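Robot Fault Analysis, Unit 7
Hostgate, Department of Automation
Instructor: Ambros Lehner

Coupled arms and the belt fault

Read before the lab session. Bring the log printout and a ruler. The problem set at the end is due with the lab report.

7.1 Background

The fault studied in this unit occurred on Wednesday, July 19, 2023, on the two-arm station in the Flestthorpe lab. The task was belt handling on a pair of jeans lying flat on the table. One arm steadies the garment or the near part of the belt, and the other takes the free end and draws it. The controller was the Unent release then in use, with the original force supervisor. No one was hurt. The left gripper needed new finger pads and the station was out of service until the review was finished.

Cloth and belts are hard on a force supervisor for a plain reason. Contact with a rigid part produces a sharp rise in force, and a threshold catches it early. Contact with denim produces a slow rise that looks the same as ordinary drag until it is well past the value at which the arm should have stopped. A belt through its loops adds friction that depends on how the cloth is lying, so the normal force band is wide. The designers knew this and set the limit by trial. The limit was not the main problem, as section 7.3 shows, but it drew most of the attention during the first week of the review.

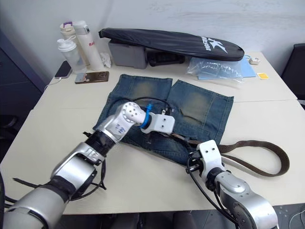
A force supervisor needs a zero, and the zero has to be taken with nothing acting on the wrist except the known weight of the gripper. On this station the zero was taken at the start pose, with the cables hanging free. The work pose is different. With the left gripper over the waist of the jeans, a thin cable lies in a loose curve on the denim close to the fingers, and more cabling droops under the forearm toward the table. Part of the cable weight is then carried by the cloth, and as the arm moves, the cable can drag or catch. Neither effect is in the gravity model. Bench tests after the fault put the resulting offset at up to 4 N, with a sign that changed with the direction of travel.

An offset of 4 N against a limit of 12 N is a large share of the margin. It can cause a false stop in one direction and a late stop in the other. Operators had seen the false stops since March and had got used to clearing them. Keep this in mind when you read the operator notes in the log: the stop on the day of the fault was treated as one more of the same kind.

7.2 Sequence of the fault

Times are counted from the left close command.

0.0 s. The left gripper closes. The grasp check compares finger opening with a minimum value. The fingers stop above the minimum and the check reports a good grasp.

0.6 s. The right gripper closes on the free end of the belt. Same check, same result.

1.1 s. The controller switches to coupled mode. From this point the two wrists are treated as holding a single object, and the supervisor watches the object force only.

1.5 s. The right arm begins its draw at a commanded speed of 12 mm/s. The left arm is commanded to hold position.

4.75 s. The raw signal on each wrist reaches 78 N along the line of the belt. The object force is still below its limit.

4.8 s. The joint current limit on the left arm trips. The controller drops out of coupled mode and goes to HOLD.

The operator saw both arms standing still, took the event for a cleared false stop, and reached in to free the belt by hand. The state was HOLD, in which the drives stay powered and the motion queue is kept. The queue was set to retry once the current had stayed below its limit for a fixed time. The right arm resumed its draw while the operator's hand was on the table. He pulled back and pressed the emergency stop. 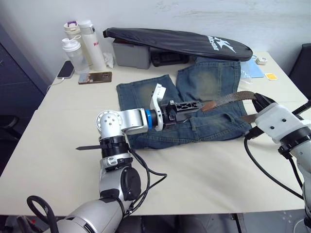
The review split the event into two separate faults, and you should do the same in your report. Fault A is the growth of force between the arms without a stop. Fault B is the restart with a person in reach. They have different causes and different fixes. A correct fix for A would have made B less likely on that day, but B would remain open for any other cause of a current trip.

7.3 Fault A: the force that cancels

Take the line of the belt as one axis, positive toward the right arm. Let F_L and F_R be the forces the left and right grippers apply to the object. The object force is

F_obj = F_L + F_R

and the internal force is

F_int = (F_R - F_L) / 2

The supervisor compared the size of F_obj with 12 N. This is a sound check for the case it was written for, in which the held object strikes something outside. The outside force has to be balanced by the sum of the two gripper forces, so it shows up in F_obj.

In a straight pull of one arm against the other, F_R is positive and F_L is negative, and they are close to equal in size. With F_R = 78 N and F_L = -78 N, F_obj is zero and F_int is 78 N. Friction between the garment and the table takes up a little of the load, and the cable offset adds its own error, but neither brought the sum to the limit. The supervisor was working as written the whole time.

The log agrees with a simple spring model. The belt, the cloth and the two arms under compliance control act together as a spring of stiffness k = 2 N/mm, as measured on the bench. If nothing slips, the force after a draw time t at speed v is

F_int = k v t = 2 x 12 x t = 24 t (newtons, with t in seconds)

Setting F_int to 78 N gives t = 3.25 s. The draw began at 1.5 s, which puts the peak at 4.75 s. The fit is better than the model deserves, and students should not expect the same from the other runs in the data set. A stretchy belt is not a linear spring over a long draw.

7.4 Why the left gripper did not let the belt run

In this step the left gripper is meant to close lightly on the belt and let it slide. The drag should then stay within the normal band. This did not happen because the left fingers had closed on denim. A fold of the garment had been drawn into the grasp, the finger opening was above the minimum, and the check passed.

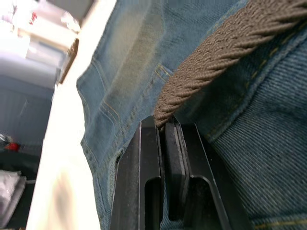

Finger opening alone cannot separate these cases. A belt, a fold of denim, and a belt with denim beside it all give an opening above the minimum. An upper bound on the opening would help with thick bundles, but a single soft fold under pressure can come very close to the thickness of a belt. Students usually propose a vision check at this point. It is a fair proposal, and in the report you should state what it has to detect and from which view. A view from above the table can show the gripper over the waist with the belt passing near it, and that view does not settle what is between the fingers. The wrist view is closer to the contact, though the fingers hide part of it.

The method used in the revised program is a test pull. After the left gripper closes, the right arm draws a short distance at low speed with the internal force limited to a small value. If the belt slides, the force levels off. If the left fingers hold cloth, the force keeps rising in proportion to travel. The slope is compared with a stored value for each belt. The test adds time to every cycle and fails for belts with strong stretch, for which the slope of a good grasp and a bad grasp can overlap. For those the program asks for a regrasp and a second test, and stops if the second is also unclear.

7.5 Fault B: hold is not a safe state

Three states have to be kept apart in your report.

RUN. Drives powered, queue active.
HOLD. Drives powered, queue kept, restart possible without an operator action.
STOP. Safety function active, queue cleared, restart only after a deliberate reset from outside the reach of the arms.

On the old panel, HOLD and STOP both lit the same amber lamp. The operator's belief that the station was stopped was reasonable given what he could see. Retraining was listed as an action in the first draft of the review and was moved down the list after Hubmann, the integrator, confirmed the lamp wiring from the cabinet drawings.

There is also stored energy to consider. After the trip, both grippers were still closed and the belt was still under load. Opening either gripper in that condition releases the strain all at once, and the free end of the belt moves fast. The revised release procedure is:

1. Press the emergency stop. Check the red lamp.
2. From the panel, select low-force mode and move the right arm back along the draw line until the internal force reads near zero.
3. Press the emergency stop again and check the lamp.
4. Open the right gripper with the hand release, then the left.
5. Move cables clear of the garment before the reset.
6. Take a new force zero in the work pose.

Hands stay out of the work area during step 2. If the force does not fall as the arm moves back, end the procedure and call the lab supervisor.

7.6 Changes made

Internal force is now supervised separately from object force, with its own limit and a direct path to STOP. Automatic retry after a current trip has been removed. The zero is taken in the work pose and repeated after each garment change. The lamp for HOLD now flashes. Cable routing on the left forearm is still under review, and the 4 N offset should be assumed present in all lab work this term.

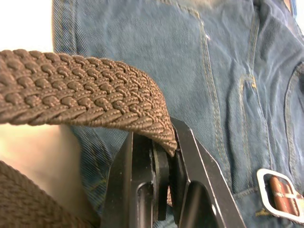 Figure 4. Wrist view of a grasp on the end of the braided belt, with the jeans behind it and part of the buckle at lower right.

7.7 Problems

1. Show that a force applied to the object from outside appears in F_obj when the object is at rest, and that equal and opposite gripper forces do not.

2. Using the spring model of 7.3, find the time from the start of the draw at which a 12 N limit on F_int would have been reached. Repeat with a 4 N sensor offset of each sign added to F_int.

3. The revised supervisor stops the draw when F_int passes its limit, but the arm needs a short time to come to rest. Write the peak force as a function of limit, speed, stiffness and stopping time. State any assumption you make about the speed during stopping.

4. Sketch force against travel for the test pull in two cases: belt free to slide, and left fingers closed on denim. Mark the region in which a stretchy belt makes the two hard to tell apart.

5. Draw the state diagram for RUN, HOLD and STOP as it was on the day of the fault, then as revised. Label every transition with its trigger, including those that need no operator action.

Reports go in the tray outside the lab. Late work loses one grade per day.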